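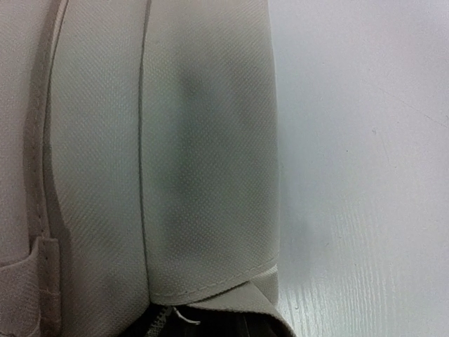
Stop putting settings in the database

OK so this is a rant, I have a deploy in an hour, going to type fast.

Every web shop I've worked in ends up with a settings table. You know the one. Two columns, key and value, both strings. Starts with the support email address and maybe a banner message. Two years later it has 70 rows and one of them decides whether customers get charged tax.

We had this at Larville. Small team, one Postgres box, an admin page somebody built in an afternoon. Loved that page. Marketing could change the banner without bugging us. Great. Then somebody added the session timeout. Then the retry limit for the payment calls. Then a row called use_new_flow, value "yes". Not true. Not 1. "yes". The code checked for "yes" in one place and for not-empty in another. So when a person typed "no" into the box half the app went one way and half the other. Took most of a Sunday to find.

And you can't grep for it! That's my real complaint. The code in the repo tells you what the app could do. The row tells you what it does. The row has no history, no review, no blame, no tests. Staging has a different row. Your laptop has a seed file from last September that is missing 15 of them and falls back to defaults no one remembers picking.

People say, but we need to change stuff without a deploy. Do you? How long is your deploy? If it's 20 minutes then most of the things in that table can wait 20 minutes. If it's two days then fix that, because the settings table is a bandage over it and you'll keep adding bandages. I would take a boring pipeline over a clever admin page any day of the week.

Some things do belong there, fine. Content. Text that a non-programmer owns. A price list, sure, but then make it a real table called prices with real columns and a decimal type, don't stuff it in a string next to the logo URL. If it has a type give it a type. If it has an owner write down who. Basic stuff and I keep seeing it skipped, me included.

Secrets, no. Never. I have seen an API key in a settings table show up in a nightly dump that got copied to a dev machine that got backed up to who knows where. Environment or a proper secret store. Done.

Feature flags are the hard case and I've gone back and forth. At Du Plessis we bought into Ultura for flags, and it was ok, the audit log was nice, somebody flips a thing and you can see when. But flags dont die on their own. We had flags for features that had been on for everyone for ages and the old branch was still sitting there in the code, compiling, getting refactored, wasting everybody's time. My rule since then, a flag gets an expiry month when it's created. Passes the month, the build complains. Annoying on purpose.

Then the caching. Oh man. Somebody notices the app hits the settings table on every request so they cache it. In process. Now you have several app servers each with their own idea of what the value is, and the admin page says saved and it is saved, and a customer refreshes and gets a different answer each time. So you add an expiry, so now it's wrong for only 2 minutes. So somebody adds a "clear cache" button which clears it on whichever server took the click. I've personally written that button. Not proud.

I looked at Plulov for a side thing recently, it keeps the config as plain files in the repo and reloads on a signal. Rough edges, docs are thin, the error messages are awful. But I could open a file and read what the app was going to do, and if it was wrong I could see the commit. Felt like a vacation.

So what I'd do on Monday if I was you. Dump the table. Go down it row by row. Anything that hasn't changed in a year becomes a constant in teh code. Anything a programmer changes goes in a config file. What's left is probably the banner and the support email, and you can keep your admin page for those.

Deploy's up, gotta go. Comments are open, be nice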